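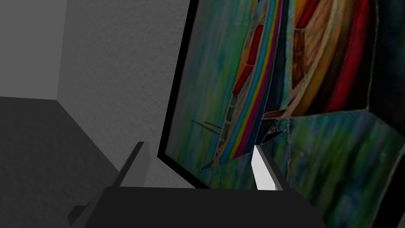 A large abstract in its frame, on a plain gray wall.

The first painting I bought stayed on the floor for two years. I was afraid of the nail. Many people I spoke with for this article told me the same thing in other words: they can choose a picture in five minutes, but they cannot decide where it must live.

Thilini Dewan has hung pictures for a living since she left art school. She works from a small shop in Skelton, between a bakery and a place that repairs shoes, and most of her customers come with a measurement written on their hand. She sends them home again to measure the chair.

"They give me the wall," she says. "I want to know where they sit."

Her opinion is that most pictures in private homes hang too high. People hang them standing up, with the hammer in the hand, and after that they look at them from the sofa for many years. In a hallway she puts the middle of the picture at the height of the eyes. In a dining room she goes lower, and sometimes the family complains for a week.

I visited her on a wet morning in February. She was preparing a job for a guest house in Drekevel, where the owner had inherited 76 works from an uncle and wished to show all of them. Thilini had already persuaded her to begin with the staircase only. The rest was in the laundry room, wrapped in bed sheets.

Large abstract works are a special case, she told me. A landscape has a horizon, and the eye quickly complains if it is not level. With an abstract, people argue first about which side is up. She once hung one for a dentist who turned it after a month and was happier with it.

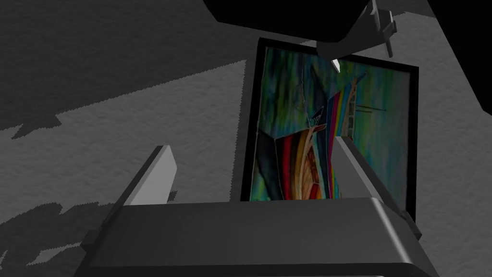
The question of the wall

Old houses in Skelton have soft plaster, and a screw can turn in it forever. Thilini carries a box of wide plugs from Fakir, a hardware store two streets away, and she taps the wall with her knuckle before she marks anything. For a heavy frame she always uses two hooks, placed well apart, so the picture does not walk to one side when a door closes.

Light is her other worry. She asks to see the room in the afternoon, when the sun is low, and she refuses to hang watercolors opposite a south window. The guest house owner wanted exactly this. They settled on the landing, where there is one small lamp and a view of the coats.

My own painting is on the wall now, lower than I had planned. I still have the pencil marks from my first attempt, and the frame covers all but one of them.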